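Whiteboard-style desktop ghosts and stains after a few months, what finish should I have used?

Posted in Furniture & Finishing
Viewed 2623 times

Graham Horrocks
Member, Katurthorpe

I built a desk in December from a 40 mm birch panel and painted the top white. Three coats of a water-based satin enamel over one coat of primer, foam roller, light sanding with 320 grit between coats. The paint was dry to the touch in an hour and I put the desk into use after two days.

The following problems have appeared:

Coffee rings that do not come off with dish soap. They are light brown and seem to be in the paint, not on it.

The base of my desk lamp and the rubber feet of the monitor stand stuck to the surface. When I lifted the stand, one foot pulled a small disk of paint down to the primer.

A faint gray area where my forearms rest. It is smooth, so I do not think it is wear.

The room is heated, but I turn the heat down at night. Is this the wrong product, or did I apply it badly? I would like to avoid stripping the whole top if possible. I have most of a can of clear water-based polyurethane (Kofler, matte) and could put that over the existing paint.

Verena Hollenstein
Accepted reply, 9 votes

Two separate things are going on: blocking and low stain resistance. Both come from the same cause, a film that was loaded before it cured.

Drying and curing are different stages. A water-based enamel is dry to the touch when the water has left the surface. The resin particles then have to fuse into a continuous film, and in many products they also crosslink. This takes three to four weeks at normal room temperature and longer in a cold room. Until then the film is soft and slightly porous. Coffee, ink and skin oil go into it, and anything heavy bonds to it. The tendency of a soft film to stick to an object pressed against it is called blocking.

Rubber feet are a special case. Many rubbers and soft vinyls contain plasticizers that migrate into paint and soften it again, even after a full cure. Put felt or cork under them on any painted surface.

The gray area is most likely skin oil with dirt in it. Try a cloth dampened with denatured alcohol on a hidden spot first. Alcohol can soften acrylic paint, so use very little and stop if color comes off on the cloth.

For the repair, I would not strip. Take everything off the desk and leave it at a steady temperature for three weeks. Then:

Wash with a degreaser and rinse twice.

Fill the spot where the paint lifted, sand flush, and spot prime.

Sand the whole top with 320 until it is uniformly dull. If the paper still clogs with rubbery crumbs, the film has not cured and you need to wait longer.

Apply a stain-blocking primer over the rings. Without it they will come back through a water-based topcoat.

Repaint, wait until the next day, then apply the clear coat.
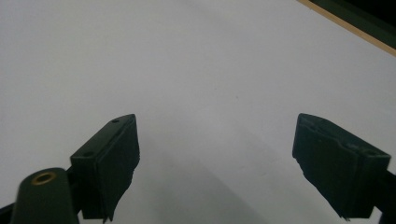 Use two or three thin coats and keep a wet edge. On a matte product, stir well before and during use. The flattening agent settles to the bottom of the can, and if you skip this the first coat comes out shinier than the last. Check the label for yellowing as well. Oil-modified clears will turn a white top cream within a year — the pure acrylic ones mostly do not.

Keep in mind that matte finishes mark more easily than satin. If you write on paper directly on the top, satin is the better choice.

Ferdinand Zürcher

Just use laminate. I painted two desks and regretted both. A sheet of white high-pressure laminate and a can of contact cement and you are finished in an afternoon.

Lorenz Hofstetter

Agree with Verena on the cure time. One addition: if you do go with laminate on a solid panel, put a backer sheet on the underside too. With only one face covered, the two sides take up moisture at different rates and the panel can cup. I had this on a bench top and it had to be redone.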